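Las reglas del suelo

Antes de grabar la primera demostración, en Brisska se revisa el suelo. La norma interna ocupa una página y se aplica desde octubre en todas las salas donde se enseñan tareas a los robots con pinzas de mano.

El primer apartado trata de los cables. Los que cruzan una zona de paso se fijan o se retiran, y los que lleva encima el operador se sujetan a la ropa. El segundo pide un pasillo libre de 900 milímetros. Las sillas con ruedas, las bolsas y las botellas quedan fuera de él.

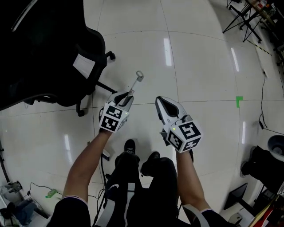
El tercer apartado se ocupa de las marcas. La cinta amarilla y negra se reserva para los límites que no deben pisarse; la verde señala posiciones de partida. Fosonex, que fabrica almacenes automáticos, usaba los dos colores indistintamente y tuvo que repetir 94 grabaciones porque los operadores habían empezado en sitios distintos.

También cuentan los reflejos. Un suelo brillante devuelve la luz del techo y puede dificultar la lectura de los marcadores. La guía de Flindley recomienda hacer una prueba de unos 100 segundos antes de cada turno, con las luces que se vayan a usar después.

La revisión se firma y se archiva con los datos. En Triantafyllou guardan ya 279 hojas, y una sesión sin firma no pasa al entrenamiento.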